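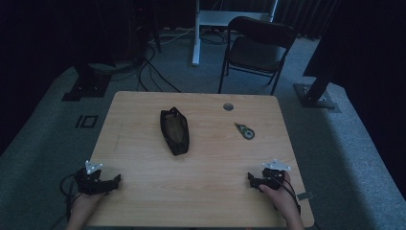 Figure 4.1 A black fabric pouch and a correction-tape dispenser on a light wooden table.

Chapter 4
Reading Moving Water

Stand on a bridge over any decent trout stream and watch the surface for ten minutes before you even think about a rod. It's one of the great pleasures of the sport! The river is sorting food for you the whole time, and once you learn to see the seams, where fast water slides past slow, you'll never look at a creek the same way again.
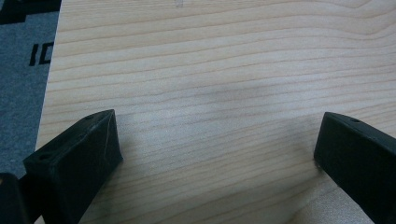

A trout holding in a current wants food close by without having to fight for it. Look behind boulders, along undercut banks, and (my favourite) in the cushion of slack water just upstream of a rock, which beginners walk straight past.

Sarla Ahuja kept a diary of 288 fish from the upper Drirnar, noting the lie of every one. Of those, 121 came from seams no wider than a kitchen bench. Her notes are reprinted in section 4.3, and they're a marvellous read, especially the September pages, when the water was low and the colours of the stream bed showed through.

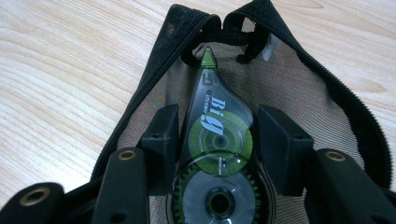 We'll begin with riffles, then move on to runs, pools and tailouts. Bring your polarised glasses to the field exercise, and wade no deeper than your knees for the first one.

Key terms: seam, lie, riffle, tailout, pocket water

4.1 Riffles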